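Import desk: small shippers feel the squeeze

Quick one this month, back on the road tomorrow at 6.

The new customs form is live as of February and yes, everybody hates it. It runs two pages, and the second page wants the country of origin for every part in a shipment, down to screws and packaging. Joyce Nyamweya at Donard says her team spent most of a morning on a single pallet of kitchen scales. Then the broker sent it back. Wrong code for the batteries.

Bigger worry is the duty itself. Members bringing in small electrical goods are looking at a higher rate on anything that ships after the cutoff, and most signed their spring orders back in the fall at the old price. Somebody has to eat the difference. Gekik is splitting it with its supplier. Tjoa is passing it on – almost 43 cents a unit, which doesnt sound like much until you sell lamps for a living.

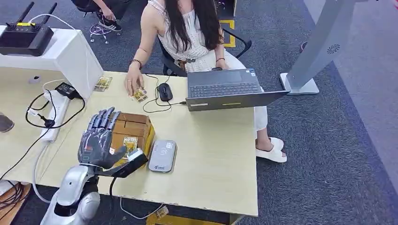

A cardboard box with its flaps open, small yellow-labeled package inside.

Payment terms are moving too. Ruben Postma reports that two of his overseas suppliers now want cash up front, where he used to get 60 days. His bank will bridge it, at a price. If you are in the same spot, ask for a quote from more then one lender before you sign. Rates we've heard from members are all over the place.

On refunds: goods that came in under the wrong code can still be claimed back, but you need the original entry number and the supplier invoice. Copies are fine. Screenshots are not, Lok-yiu Mok tried.

Still waiting to hear on the exemption for samples. Wokotum has filed for it, no answer yet. Will post when there is one.

Questions about the form go to Karlijn Kuipers – mornings are best, she's on calls after lunch. Please have your entry number handy.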